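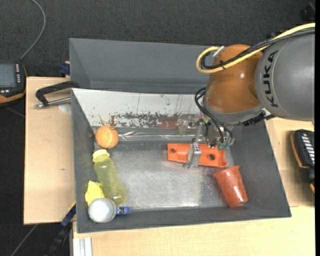

Grey bin with the ball, bottle, cup and orange part

Sorting a bin of mixed plastic odds and ends
Posted by Noreen Minhas, 12/16/23

I have been clearing out the back room at our hobby club in Skestska and keep ending up with a bin of bits that don't belong together. At the moment it has an orange ball with a pale seam, a yellow-green see-through bottle with a pale yellow cap, a reddish-orange cup and a bright orange plastic part with a hook at one end and holes through it. There are other things in with them as well.

The ball and the cup I can find homes for. What I want to know is whether the bottle and the orange part can go in with the household plastics. I can't find a recycling mark on the part and I don't know what it came off. Also, is it worth keeping one mixed bin, or should I split things up as they come in? The shelf is 700 mm wide so I haven't got room for many boxes.

Magsi

Bottle first. Empty it, rinse it and put the cap back on, unless your council tells you to leave caps off. Coloured see-through bottles are taken in most places but check the list for your area.

The orange part is a different matter. Hard plastic with no mark on it is usually refused in household collections -- ours goes to the tip, where there is a separate skip for rigid plastics. Before you take it, put a note up at the club with a photo. A shaped piece with holes in it was probably bolted to something, and whoever took it off may want it back. I would give it until the end of December.

Cups depend on the type. If it is sound, wash it and use it for screws.

Misteck_fan

just bin it all, life is too short

Zivum

I would keep the mixed bin but empty it once a month. We tried separate boxes for toys, kitchen things and spares and people dropped things in whichever was nearest, so it was no better. One bin with a date on the front worked for us. Anything still in it on that date gets given away or thrown out.

Don't put the ball in the recycling. If it is a tennis ball the rubber and felt can't go in with plastics. Dog owners will take it, or try the animal shelter -- ours asks for them every winter.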